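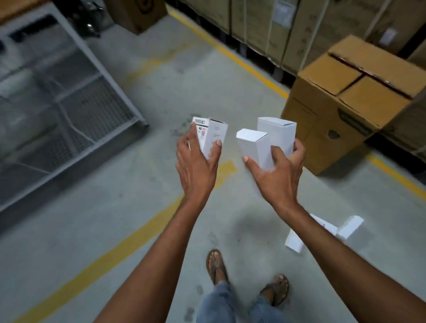

Small white cartons, one with a printed label on the front.

In Praise of the Plain Box

2023-08-09

My favourite shop in Nindstead sells screws, hinges, lamp oil and string, and nearly everything in it comes in a box you would never look at twice. White card, black print, a code, a size, the name of the thing inside. I could spend a whole afternoon in there, and in January, when the heating at home was off, I more or less did!

I love plain packaging. I love it the way other people love vintage posters or old railway tickets, and I think we ought to have a great deal more of it.

Think about the last time you bought toothpaste. There were waves on the box, and a swoosh, and a gold badge, and somewhere underneath all that, in letters the size of an ant, the one fact you wanted. My mother stands in the aisle at Todusport with her reading glasses pushed up against the carton, trying to find out whether she has picked up the one for sensitive teeth. She has bought the wrong one twice. A plain front with three big words on it would have sent her home happy.

The usual answer is that plain means dull. Go and look at a drawer of old sewing machine parts, or the seed packets that Grillow still sends out by post – brown paper, one typeface, the name of the bean. They are lovely! The name does the work. "Runner, white flowered, sow late" makes me want to go straight outside with a trowel, and I have never felt that way about a glossy photograph of somebody else's runner beans.

There is also the matter of keeping things. I have 18 boxes on the shelf above my desk, most of them from Boonyarit, the tea people, who changed to unprinted cartons with a small stuck-on label a few years ago. Peel off the label and you have a perfectly good box for buttons, fuses, stamps or the odd foreign coin. I write on the end in pencil and rub it out when the contents change. Try doing that with a box that has a cartoon tiger on every side.

I will grant that a cupboard full of identical cartons can catch you out. I once put cornflour in a custard that wanted icing sugar, and we ate it anyway, quietly. Colour helps there, and I would happily allow a stripe: blue for one, red for the other, as wide as you please. Medicines need every bit of difference they can get, and children should have a silly cereal box now and then, with a maze on the back.

But for light bulbs, soap, plasters, batteries, tea? Give me the white box and the honest label, in type I can read at arm's length. I would even pay five pence more for it.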